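Tips for putting a two-arm setup on a table in a shared shop

I get asked about this enough that I figured I'd write it all down in one spot. We have two arms on one table now, one with a plain two-jaw gripper and one with a fingered hand, and most of what I know about them comes from doing it wrong first (sometimes twice!). Our project is called Kouris, and the bench lives in the back half of the Trirport shop, next to the drill press.

Start with the table. Ours is 60 inches long and white, and I'd pick white again. Wipe it down before every session, because grit gets into everything, and sweep the drill press side while you're at it. Shim the legs until a marble stays put.

Cables ate most of my February. Leave more slack at the wrist than looks right, then swing the joint all the way both directions by hand, power off, and watch where the cable goes. If it goes tight anywhere, give it another inch or two. I like hook-and-loop ties over zip ties for this, you will be redoing it. Filippos Triantafyllou uses waxed string and his do look nicer than mine.

Tape is your friend. Put a short strip of black tape down on the table for anything you need to find again, and replace it when the corners curl. Old glue comes off with a little cooking oil and then dish soap.
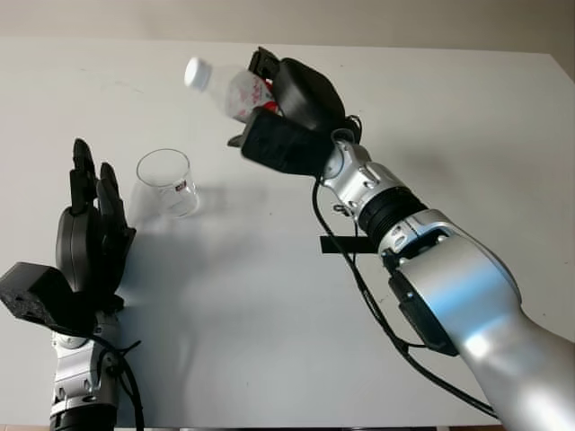
Page last changed: 6/21/23

Pouring is the job everybody wants to try, so a few notes on that. Grab the bottle down near the base and leave the cap on while you work out the tilt. Run the whole move slowly, capped, until you're bored with it. I did 64 capped runs before I let myself unscrew anything, and Efthymia Kontogiannis still made me put a towel down (she was right). Clear bottles and clear glasses are a pain for any camera, so if yours keeps losing the glass, try one with some printing on it, or stick a bit of painter's tape near the rim.

Set the jaw force with a full bottle and then check it again with one that's almost empty. Thin plastic crunches in a hurry once the water's out of it!

For the fingered hand, park it upright with the fingers straight when the other arm is working. Go over the wrist screws every 3 weeks or so with the little hex driver, just snug, and write the date on the card in the drawer. The hex driver goes back in the drawer too, please.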